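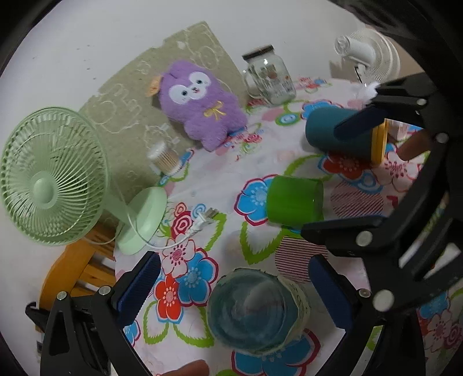
Sorkon, 2022-05-29

We use cookies to remember your settings. By continuing you accept this. OK

Maintenance of a Hand-Held Two-Finger Gripper
Project report, Vilja Sjöberg

1. Scope

The project covered the setup and upkeep of one hand-held gripper, called Kika in the lab inventory. The tool has two black plastic fingers, each with a ribbed dark-blue pad on the inner face, and a black linkage on silver screws. A camera on the tool looks down at the fingers. Control of the recording side was left as received from the Vimov course and is not treated in this report.

2. Condition at start

The tool came to me in February after 474 logged grasps. Two faults were listed on the card: the right finger closed late, and smooth round objects rotated in the grip. I confirmed both with a glass jar. The late closing came from play in the linkage on the right side. The rotation had a separate cause. The left pad had been glued slightly off square, so that only its lower ribs made contact.

3. Work done

The linkage was taken down and each joint checked by hand. One screw had backed out far enough to let its link tilt. All joint screws were cleaned, given a small drop of medium threadlocker and put back until the link moved without side play. Overtightening is easy here -- the plastic gives before the driver slips, and the joint then binds near full closure.

The left pad was peeled off, the old adhesive scraped away and a new pad set with the fingers closed on a flat shim. It cured overnight under a light clamp. The right pad was left in place.

Lint collects in the linkage when the tool is used over cloth or near plush objects. A white tuft can sit near the top joints without affecting travel, but it should be picked out with tweezers before the joints are oiled. Oil was applied sparingly and kept off the pads.

4. Check after service

Grasp checks were made on a table with a printed cloth, using household objects. A large clear glass jar with a paper label was gripped from both sides, one pad on each. Cups lying on their sides were kept within reach for the narrower grasps. The log stood at 763 grasps at the end of the period. The jar no longer rotated when the tool was tilted by hand, and the fingers met within 2 mm of center.

5. Remaining points

The Sönmez manual gives no service interval for the pads. I propose wiping them every 15 grasps when glass is handled, and inspecting the joint screws at each battery change. Spare pads should be stored flat -- the ones in the drawer had taken a curve and two were discarded.

Contact: course office, Sorkon | Back to top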